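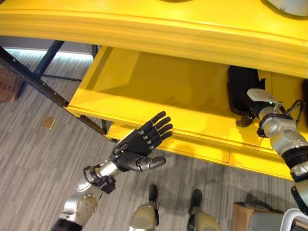 February 15, 2020. Drawer notes, yellow cabinet, continued from the page with the tea ring on it.

Still not persuaded that the yellow cabinet was worth having. Tamás says the drawers are the best thing in the room and I say they are the widest, which isn't the same. A drawer that wide invites you to put one thing in it and call it full. When it's pulled right out you get a great smooth yellow floor with a single black soft thing bunched up in the back corner at the right and a bit of it hanging over the front, and that, apparently, is storage. Noémi's view is that a drawer needs some slack in it. Fine, but there's slack and there's a car park.

The Drusberg leaflet claims the drawer "keeps its contents where you put them". I'd like to know how. The floor is smooth all the way across. No ribs, no mat. I tried it this morning with the tape measure in the case: set it in the middle, shut the drawer at ordinary speed, opened it again. It was against the back. Did it again more slowly and it stayed put, so the leaflet is right if you have the patience of a saint. Bart doesn't. He shuts drawers with his hip.

Soft things are a different matter. They don't slide much but they creep, and anything with a strap will sooner or later get the strap over the front lip. Then the drawer closes on it and someone gives it a shove. We had this in August with the old grey cabinet and bent a runner. Samran straightened it with a mallet and it has never run true since. I don't want to do that to this one, whatever I think of the colour.

Proposal as it stands (mine, not agreed): bags and pouches go in with the strap tucked under, folded once, pushed to the back. Hard things go in a tray. We have 3 shallow trays left over from the Omosholm job and they might fit side by side, might not. I measured one at 27 cm across and then found I'd been reading the wrong edge, so that figure is not to be trusted. Measure again.
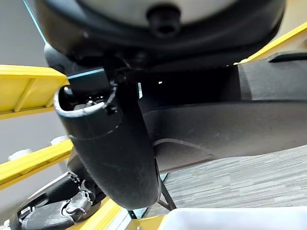 Would a non-slip mat be enough without the trays?
It would stop the hard things sliding, and it would do nothing about straps. It would also collect grit, and I know who would be cleaning it.

Jagadeesh wants labels on the drawer fronts. I have seen his labels. The last lot, from Bozsik, came off in a warm week and we found them on the floor, on shoes, and one on the kettle. He says these are a better sort. They said that about the last lot as well. If he must, then one label only, on the top drawer, and we'll see whether it's still there in a month before he does the rest.

Also from Jagadeesh: a numbering scheme starting at 711, to follow on from the stores list. I can't see that it helps anyone looking for a bag. "Bags" is shorter.

Bart thinks the drawer sags when it's fully out. I put the level on it and got a hair off, front down, but the floor in that part of the room isn't straight either, so it proves nothing. To settle it, move the cabinet to the door end and check again before

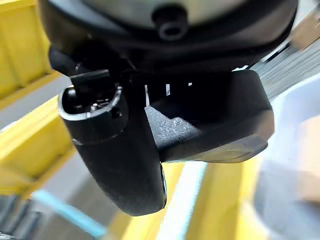
anyone starts packing the runners with card. Bart has already cut the card. I've put it away.

Loading test, such as it is: around 13 kilos of odds and ends spread evenly, drawer opened and shut until I got bored. No rubbing that I could hear. All of it at the front end and there's a faint scrape in the last inch. Tamás can't hear the scrape. Tamás also can't hear the extractor fan.

Left to do: remeasure the trays. Level again at the door end. Ask Aranham whether they sell the runners separately, and get the price in writing this time. Strap rule to go up on the wall if Noémi agrees to the wording; she has crossed out "shove" twice.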